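Vorkell pitches tabletop sorting service to small laundries

Vorkell wants small laundries to rent a pair of robot arms by the month, and it has been showing the setup in Temville ahead of a July start. The service, called Debnath, costs $1,798 a month on a one-year contract. That covers the arms, the work table, software updates and remote support. Installation is extra, and the company would not give a price for it.

The pitch is simple enough. Staff tip small cloths onto a mat, and the arms pick them up and put them away by color. Vorkell says Debnath handled 141 pieces an hour in its own tests. It did not say how many of those had to be picked up a second time, or how often a person stepped in.

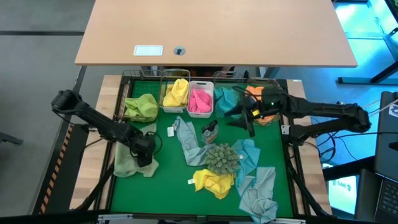 Sumaiya Marikar, who manages product at Vorkell, said the speed will improve as the software is updated. "We're not claiming it beats a fast worker today," she said. "It can keep going when the fast worker goes home."

Debashish Chowdhury is harder to convince. He runs Anavstead, a laundry that handles towels for gyms and salons, and he went to the Saturday showing. His crew sorts 300 pieces an hour by hand, he said, and most of what comes in is plain white.

"Color is the easy part," Chowdhury said. "Show me 100 white towels in three sizes, some of them inside out, and then we can talk about a contract."

Vorkell says sorting by size is planned but has set no date for it. There is no free trial, and customers who leave early owe half of the remaining months.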